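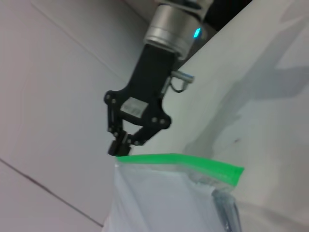
Enero, 16:40. Comparativa de pinzas, bolsas con cierre. Hoy solo la Prandov de dos dedos; la Stekon queda para cuando Jae-hoon termine el adaptador de muñeca. Ataco la bolsa por la esquina superior izquierda, en el extremo del cierre verde, con las yemas apuntando hacia abajo. El cable corto que sale del conector lateral sigue haciendo bucle hacia fuera y no me gusta para las aproximaciones inclinadas. Pendiente una brida.

Parámetros: fuerza al 30 %, cierre lento, espera de 2000 ms antes de subir. Controlador Cerby, versión de diciembre sin tocar.

Resultado: 126 intentos entre ayer y hoy, 56 fallos. Casi todos los fallos son iguales: la yema resbala sobre el plástico y la bolsa se queda donde estaba. Cuando pilla el cierre aguanta bien, incluso en la subida rápida. Si pilla solo la película de debajo, se escurre a media altura.

Con la profundidad hay otro problema. La cámara de muñeca da lecturas malas en el plástico translúcido y el planificador se va abajo un par de milímetros. Inese propone segmentar el cierre por color y tomar la altura de ahí. Lo pruebo mañana con las bolsas de cierre verde; para las transparentes del todo no nos sirve.

Falta: pedir yemas de silicona a Won, repetir al 45 % de fuerza y guardar los registros en la carpeta común (los de ayer siguen en mi portátil).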